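Moving week, sort of

Saturday, July 4, 2020

Quick one, the kettle's on and half the kitchen is in the hallway.

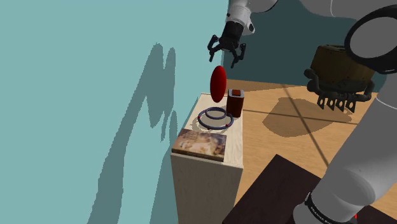
Tall narrow cabinet, pale teal wall. Robot arm over the top.

So the apartment. 14 boxes done, no idea how many to go. The lease at the new place on Grewal Street starts in August, which sounded like ages away when I signed and now does not. Paid 300 for the van. Paid another 163 for boxes and tape and the paper stuff you wrap plates in, and I have used the paper for maybe six plates. Rest went in towels.

Storage is what's keeping me up. The old place has closets. The new one has a nook. Went back and forth on Plukport for the hallway – they do the skinny shelves – but delivery is slow right now and the Rilel ones look the same to me and come in 2 days. Probably Rilel. Ask me tomorow.

Paint too. Landlord says any color as long as it goes back to white when I leave. Was set on gray, now I'm not. Something greeny blue for the bedroom? My sister says it'll feel cold in winter. She has a brown living room so.

Books are the worst. Three bags to donate and I keep taking things back out of them. Same cookbook, twice now. Never cooked one thing from it.

No fireworks here tonight, everything got canceled, so I'm getting a pizza from Mesano and doing the bathroom cabinet. Found four tubes of sunscreen already and teh drawer isn't even half empty.

More when I have wifi over there – they said the 2nd week, we'll see. Pizza's here, got to go.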